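17 May 2022

Spent most of the day with the Talari folding cell and the new good-practice sheet Yetunde Haruna sent over. It has 64 points. I read every one of them twice and I'm still not sure who it's for. 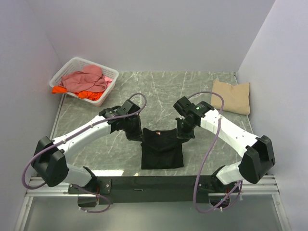 Point 12 says cables on moving arms must be "suitably managed." Suitably according to whom? Ours go in long loops and I'd like a maximum slack written down, in inches, so I can hold a ruler to it. Chidubem Obi thinks I'm being fussy. He signed off the last sheet in one afternoon, so he would.

The part on stopping is better. Both arms stop if either one faults, and a person has to restart them at the cell, never from the desk. Fine. I'd have written that myself. But then it asks for a log entry after each shirt, and we're at 1463 shirts since the count began. Who reads over a thousand lines saying "no issue"? I asked Yetunde and she said the auditors might. Might!

Also no word on what counts as folded. Clodo's people call it a pass if the thing is more or less a rectangle. I wouldn't put it on a shelf. A standard that covers the warning stickers and skips the result seems upside down to me.

Wrote 2 pages of comments and sent them before supper. I expect a polite thank you and the same 64 points back in July. Need to find the ruler.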